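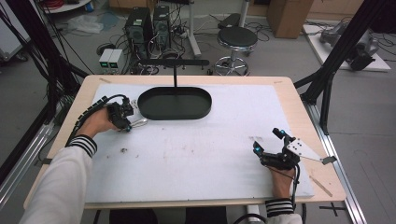 Stastesel Workroom: bench tops, boards and trays FAQ

We use cookies to remember your preferences and see which pages get read. Accept all / Manage settings

Quick answers to what keeps landing in the inbox. Updated May 18, 2021. Bits still missing, will add when I get five minutes.

Do I have to use a board on the bench?

Yes if you're cutting, sanding, glueing or doing anything with crumbs. Reading the manual with a cup of tea, no. Tea goes on the side desk anyway, see further down.

Which boards are which?

Big white foam ones for the wooden tables. Spares in room 131, standing on their long edge behind the door. Please don't lean anything against them, they bow and then they rock when you press on a corner. If yours rocks, turn it over. Still rocks, swap it.

My board has specks and smudges on it. Is it finished?

No. Most of it lifts off with a soft pencil rubber. Specks that have gone into the surface stay there, fine, carry on using it. Bin a board when it's dented enough to catch your nail or when the edge is crumbling.

What do I clean it with?

Dry brush first. Always. Then barely damp cloth, one drop of washing up liquid, then a dry cloth. No acetone on foam, ever, it eats it. No scouring pads either, the green ones leave a dull patch that picks up dirt twice as fast afterwards.

There's a little heap of dust by the tray. Can I just blow it off?

Please no. Goes straight on the next person's bench and into the keyboards. Brush and pan, hanging by the sink. If it's fine stuff, lay a slightly damp paper towel on top, press, lift, fold it in on itself. Second towel for what's left. Textured tops hold on to it more than you'd think so go over it from two directions.
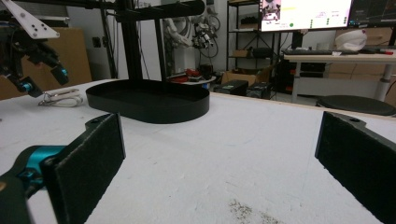 Black oval tray on a white top. Grey-brown dust nearer the front, so brush before you wipe.

What are the oval trays for?

Keeping small things in one place. Screws, offcuts, beads, whatever you're on. Low sides so you can get your fingers in without tipping it. Not for liquids, not for hot things, not for lunch (it has happened).

How do I wash a tray?

Warm water, soft sponge, upside down on the rack. Check the inside of the rim, grit sits in there. Dry it properly before it goes back, a wet tray on a dusty board makes a ring and the ring does not come out easily.

Can I take a tray home?

Two at most, overnight only, write it in the book. Amr Nasr looks after the book, ask him if you can't find it. Trays from the February order have a sticker with 951 underneath, those ones stay in the building.

Where does the tray go when I've finished?

Middle of the far side of the bench, empty. People reach for it there without looking.

My top isn't foam, it's white with a sort of speckle. Same rules?

Nearly. Same brush, same cloth. You can be a bit firmer with it. Speckled finish hides dirt so tilt your head and look along the surface against the light. You'll see it then.

How do I get glue off?

Wood glue: leave it till its hard, then a plastic scraper, held flat. Hot glue: same, sometimes it pops off whole. Superglue on foam: leave it, you'll only make a hole. Superglue on the speckled tops: tell us, we have something for it.

Pen marks?

Rubber first. Then the damp cloth. Permanent marker doesn't shift from foam, sorry. Flip the board and use the other side.

What about cables and sticks and odds and ends on the table?

Cables off the working area, coiled or run down the side. Glue sticks, stirring sticks and bits of wood back in the jar. If you leave something next to the board overnight put your initials on it or it goes in the lost box at the end of the month.

Can I put cardboard boxes under the desk?

Flattened yes. Full ones go on the shelving. Walkway behind the stools has to stay clear, and the stools roll, so tuck yours right in.

Where do drinks go?

The side desk in the Fusus room. Lids on. Same for food. Crumbs and glue together are horrible to get off, ask anyone who did the El Sherbiny workshop.

Can I order my own board or tray?

Boards yes, we add them to the next Stiditz order. Say how many and leave your name on the sheet. Trays no, not at the moment, they're out of the ovals. Rectangular ones exist but they don't fit the rack.

How often do the tops get a proper clean?

Once a week, all benches, everything lifted off. Notice goes on the door the day before. Anything still on a bench gets moved to the shelving, we try to keep it in the same order but no promisses.

I've damaged a board. Do I pay?

Normal wear, no. Cut clean in half because you forgot the cutting mat, yes, cost of one board. Just tell us, it's quicker than us finding it.

Something not on here?

Note through the door of 131 or catch Amr at the sink end, usually mornings.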